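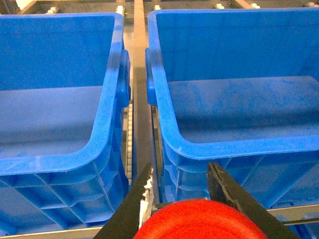

Data card v0.3, page 1

Busbridge Bin Set: wrist-camera examples for pick and place

Summary

The Busbridge Bin Set is a collection of short demonstrations for training a pick-and-place policy. An operator guides a two-finger gripper to an object, closes on it, and releases it in one of two blue plastic bins on a metal rack. The wrist view records the last part of the approach, where most of our earlier policies went wrong.

The set was recorded at the Busbridge workshop by the Giltell handling group. It replaces the pilot set from Hultdale, which had one bin and a fixed overhead camera only.

Contents

528 episodes, of which 100 are held out for testing. Most run around 20 seconds. Each episode folder holds:

- wrist video
- joint positions and gripper opening, on the same clock as the video
- a one-line text instruction
- an outcome label (success, drop, wrong bin, abandoned)

The instruction names the target as "left bin" or "right bin". Left and right are always given from the wrist camera's side of the rack. The Hultdale set used the operator's side, so do not merge the two without swapping the labels. There is a script for this in tools/swap_sides.

How episodes were recorded

The operator starts with the gripper open and the object placed by hand at one of 27 marked start positions. The order of positions was shuffled before each session. Both bins are emptied between episodes. We tried leaving objects in them for the pilot and the policy learned to aim for whichever bin was already fuller.

Operators were told to move at a comfortable speed and not to correct a bad grasp more than once. If the second try failed, the episode was stopped and labeled abandoned. Abandoned episodes are kept in the set - filter them out if you only want clean demonstrations.

Labels were entered by the operator right after each episode and checked later against the video by a second person. When the two disagreed, the second label was used and the first was kept in the notes field.

Things to know before training

The bins are the same color and their handles face each other across the center rail. A policy that relies on color alone will not tell them apart. Random horizontal flips should be turned off, or the instruction has to be flipped with the video.

The black coating on the left finger is scuffed along its inner edge, and the lighter patch is visible from the wrist. Models trained on this set may pick up on it. We have not tested how well they carry over to a new pair of fingers.

Bin floors are dusty and marked. They were not cleaned during recording.

Round objects are over-represented. In the wrist view they often show only their upper part at the bottom of the picture, so cropping the lower edge is a bad idea. The default loader resizes the full picture and does not crop.

Known problems

- A few episodes from the August sessions have a short gap in the joint log. They are listed in gaps.txt.
- Gripper opening is a raw motor reading and is not converted to millimeters.
- "Drop" covers both objects that fell outside the bins and objects that hit a rim and bounced in. We plan to split these in the next version.

Use

Free for research and teaching. For use in a product, write to the Giltell data desk first. The loader was adapted from the Ó Riain toolkit and keeps its license, which is in the loader folder.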